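Civport Tenancy Services: Maintenance Request Log
Ticket 227
Status: Closed
Property: Flandonmont, Unit 42
Opened: 2026-01-27
Lodged by: Aicha Farouk
Assigned to: Kazimír Šimko

Summary
Tenant reports that the door between the hallway and the storeroom does not stay latched. The door swings open unassisted, most often when the kitchen exhaust fan is in use. Tenant requests repair or replacement under the terms of the lease.

Entry 1 (Intake)
The tenant advises that the fault was first noticed in November. The request was classed as non-urgent, with a response target of 5 business days. The property file lists the door hardware as a white round knob.

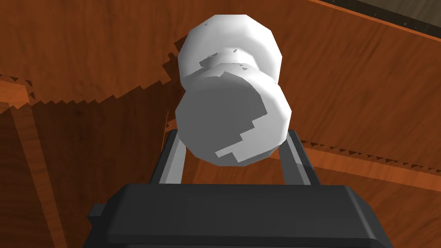
Attachment A: White doorknob, close view.

Entry 2 (Site visit, K. Šimko)
The latch bolt extends and retracts freely. The strike plate sits too low and the bolt meets its upper lip. The top hinge screws had worked loose. They were replaced with 63 mm screws of the same gauge and the door was rehung. The latch now engages, although firm pressure is required.

Entry 3 (Tenant response)
Ms Farouk advises that the door held for two days and then opened again overnight. She also asks whether the storeroom lighting can be reviewed under the same ticket.
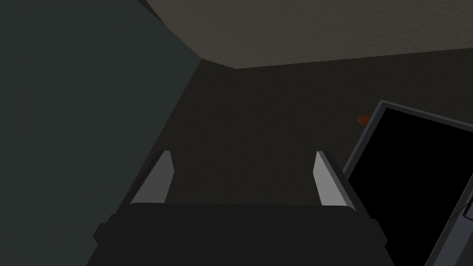

Attachment B: Enclosed space, low light.

Entry 4 (Second visit, K. Šimko)
Strike plate removed, mortise enlarged and plate refitted at the correct height. Old screw holes plugged with hardwood dowel and glue. Door tested repeatedly with the exhaust fan on high. Latch engaged each time without added pressure. No charge to tenant.

Entry 5 (Office)
Lighting is outside the scope of this ticket and has been referred to Patwary Electrical for a quotation. The tenant has confirmed by telephone that the door is holding. Ticket closed.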